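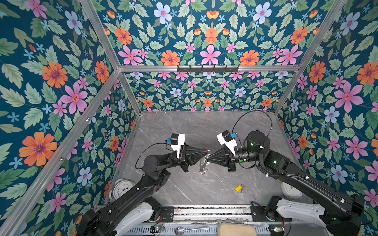
Gardien ou gardienne d'immeuble, logement sur place, résidence Nasden

La copropriété Nasden cherche quelqu'un pour tenir sa loge. Poste à temps plein, en CDI, à pourvoir en avril, ou dès que les peintres auront rendu le couloir du bâtiment B, ce qui peut nous mener plus loin.

La résidence date de l'époque où l'on pensait que le béton vieillirait bien. Elle compte 175 logements répartis sur 2 bâtiments, un parking souterrain, un local à vélos que l'on appelle ainsi par optimisme, et un jardin central où il est interdit de jouer au ballon depuis toujours et où l'on joue au ballon depuis toujours. Le précédent gardien, Josué Assunção, part à la retraite après une carrière entière chez nous. Il connaît le prénom des chats. Nous ne demandons pas le même niveau dès la première semaine.

Ce que vous aurez à faire

Le matin, de 7 h à midi : sortie et rentrée des conteneurs, tour des halls, contrôle des ascenseurs (monter, descendre, écouter), ménage des parties communes du bâtiment A. Le bâtiment B est confié à la société Jonlow, dont vous surveillerez le passage avec tact. Ils passent, c'est acquis. Pour le deuxième étage, il faut parfois insister.

L'après-midi, de 15 h à 18 h : ouverture de la loge, réception des colis, petites réparations, accueil des entreprises, affichage. L'affichage est un point sensible. Tout mot scotché dans l'ascenseur sans nom ni date est à retirer, y compris s'il est bien tourné, y compris si vous êtes d'accord avec lui.

Les clés. C'est une part importante du travail et il vaut mieux aimer cela. L'armoire de la loge en contient 347, le registre en mentionne 341, et la différence est considérée par le conseil syndical comme un sujet d'avenir. Vous aurez pour première mission de reprendre l'inventaire, porte par porte, avec des étiquettes lisibles par un autre que vous. Le système actuel repose sur des bouts de laine de couleur et sur la mémoire de M. Assunção, qui veut bien la laisser à disposition jusqu'à l'été, par téléphone, en dehors des heures de sieste.

Vous délivrerez aussi les doubles de badges, contre signature. « C'est mon beau-frère » n'est pas une signature.

Ce que vous n'aurez pas à faire

Garder les enfants, promener les chiens, arbitrer l'affaire de la haie (elle est chez l'avocat), monter les meubles, prêter votre perceuse, donner votre avis sur le ravalement. Il vous sera demandé quand même. Une réponse aimable et négative suffit, et le syndic vous soutiendra par écrit si nécessaire.

Les urgences de nuit relèvent de l'astreinte du cabinet Elari, numéro affiché dans chaque hall. On sonnera pourtant à la loge, au moins au début. Nous comptons sur vous pour montrer l'affiche du doigt.

Votre profil

Un diplôme de gardien d'immeuble est bienvenu, une expérience comparable aussi : hôtellerie, internat, camping, pensionnat de jeunes filles, caserne. Il faut savoir changer un joint, purger un radiateur, lire un devis jusqu'en bas et rédiger un mot de quatre lignes sans menacer personne. Le permis ne sert à rien. Un peu d'anglais, de portugais ou de mandarin vous rendra la vie plus simple au bâtiment B, et vous vaudra des invitations à dîner au troisième.

Côté caractère, nous cherchons une personne discrète. Vous saurez qui déménage, qui se sépare, qui a repris la cigarette et qui reçoit des cartons de vin à l'adresse de sa mère. Tout cela devra rester dans la loge. Les candidats qui nous racontent en entretien les secrets de leur ancien immeuble nous font passer un excellent moment, après quoi nous en recrutons un autre.

Logement et rémunération

Le poste comprend un deux-pièces au rez-de-chaussée du bâtiment A, refait l'an dernier à l'exception de la salle de bains, dont le carrelage marron a été jugé « encore bon » en assemblée générale. Cuisine séparée, petite cour, cave. Les fenêtres donnent sur le hall, avec des stores qui ferment, nous avons insisté. Les animaux sont acceptés s'ils s'entendent avec les chats évoqués plus haut.

Salaire selon la convention collective des gardiens, concierges et employés d'immeubles, treizième mois, mutuelle. Le logement est déclaré en avantage en nature. Les étrennes sont laissées à la générosité des résidents, qui varie beaucoup d'un étage à l'autre et n'a aucun rapport avec la taille des voitures.

Les congés se prennent en accord avec le syndic. Un remplaçant est prévu en été : Jaxon Carrier, étudiant, sérieux, qui a déjà tenu la loge à deux reprises et n'a inondé qu'une seule cave.

Comment postuler

Envoyez un CV et quelques lignes, pas forcément une lettre. Dites-nous ce que vous avez fait, ce que vous savez réparer et ce que vous ne voulez plus faire. Inutile d'écrire que vous êtes « passionné par la relation résident ». Les références sont appréciées et seront appelées, y compris celle qui ne décroche jamais.

Les dossiers sont à adresser à Yaqin Xie, gestionnaire au cabinet Elari, ou à déposer dans la boîte du conseil syndical, hall A, la grande, celle dont la porte ferme. La petite appartient à un résident qui garde tout ce qu'on y met.

Les entretiens ont lieu à la loge et durent une petite heure. Vous rencontrerez Mme Xie ainsi que Saqib Mughal, président du conseil syndical, et ferez le tour des lieux avec M. Assunção. Prévoyez des chaussures fermées pour le parking et un estomac solide pour le local poubelles, surtout s'il fait chaud. Une seconde visite, avec votre conjoint ou votre famille, peut être organisée pour voir le logement.

Nous répondons à tout le monde, avec un délai qui dépend de la longueur des réunions.

Pour toute question sur le contrat, voir Mme Xie. Pour toute question sur la chaudière, voir Kaiwen Qian, de l'entreprise Cao, qui vient la régler chaque automne et la trouve chaque automne « intéressante ».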